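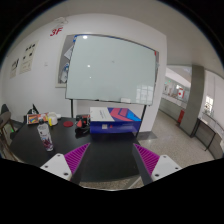
Why do some tables shine when a lamp is on above them, and others do not?

It depends on how smooth the surface is. A smooth surface sends most of the light it reflects in one direction, and a rough surface scatters it in many directions.

Light travels in straight lines until it meets something. When it meets an object, three things can happen. Some of the light bounces off, which is called reflection. Some goes into the object and is taken in, which is called absorption. If the object is clear, some passes through, which is called transmission. Most objects do more than one of these at the same time.

Whiteboards

A whiteboard has a smooth, glossy coating so that marker ink stays on top and can be wiped off. The same coating reflects light well. In a room with ceiling lights, a whiteboard can show each light as a white spot. The three white spots on the board behind the black table are reflections of three ceiling lights. The fainter shape near the lower right of the board is the reflection of a window.

A whiteboard is a weaker mirror than a bathroom mirror. A bathroom mirror has a thin layer of metal behind the glass, and the metal reflects most of the light that reaches it. The coating on a whiteboard reflects a smaller part in an orderly way. The rest is scattered by the white layer, and this scattered light is what makes the board look white or pale.

Angle

Light leaves a smooth surface at the same angle at which it arrived. Scientists measure both angles from a line called the normal, which sticks straight out of the surface. If a ray arrives at 39 degrees from the normal, it leaves at 39 degrees on the other side. If it arrives at 18 degrees, it leaves at 18 degrees. This is the law of reflection.

The law explains why a bright spot on a board moves when you walk past. The lamp stays where it is, but your eyes are in a new place, so the light that reaches them must bounce from a different part of the board.

Color

A printed box has colored ink on it. Each ink absorbs some colors of light and reflects others. Pink, red and light blue bands on the same lid are all lit by the same lamps. The red band absorbs much of the blue and green light and sends back mainly red. A black table absorbs most of the light of every color. White paper absorbs very little, so a sheet of it is easy to find on a dark or bright background.

Test it

You need a flashlight, a sheet of white paper, a sheet of kitchen foil and a dark room.

1. Lay the foil flat on a table, shiny side up. Smooth it with your hand.
2. Shine the flashlight on it at a slant. Look for a bright patch on the wall.
3. Crumple the foil, open it out again and repeat step 2. Record what changed.
4. Replace the foil with the paper and repeat.

Do not shine the flashlight into anyone's eyes.

Words used on this page

Absorb: to take in.
Glossy: smooth and shiny.
Normal: a line at a right angle to a surface.
Scatter: to send off in many directions.

Text: Yatziri Magaña. Checked by Digby Baxter. Last updated 2021-07-05.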